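Home Stories Food Gardens About Subscribe

Ekow Sowah answers the door before I've knocked properly, and within a minute I've been told where to sit and asked how I take my tea. He has run the Plukeck choir for 16 years, and I suspect every new singer gets much the same welcome.

"I never meant to start a choir," he says. "I put a card up at the library asking if anyone wanted to sing on a Tuesday, and 13 people came, and I didn't have a single piece of music to give them! So we sang whatever we all knew, which was mostly hymns and a bit of ABBA."

These days there are over 300 names on the mailing list, though on a cold night in July he's happy to see a third of them. Nobody auditions. He feels strongly about that, having been told at school to stand up the back and mouth the words.

"I did it too, for years. I was a very obedient boy. Then my aunty heard me humming over the washing-up and said, who told you that you couldn't sing?"

I ask about favourites, and he's off, talking about a Ghanaian lullaby his mother sang and how the basses at Plukeck took a whole winter to get the second verse right (they kept rushing it, he says, and still do when they're hungry). He'd love to take them all to the coast to perform it one day, if the bus fare can be found. 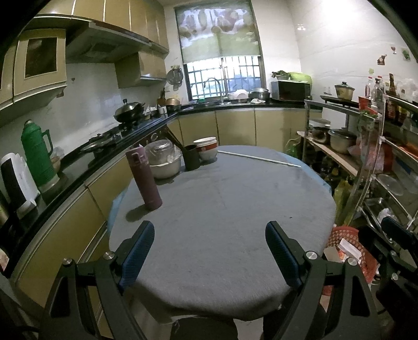

"You can't hurry a lullaby," he tells me, pouring another cup. "I keep saying it to them, and they nod, and then off they go again."

24 comments 61 shares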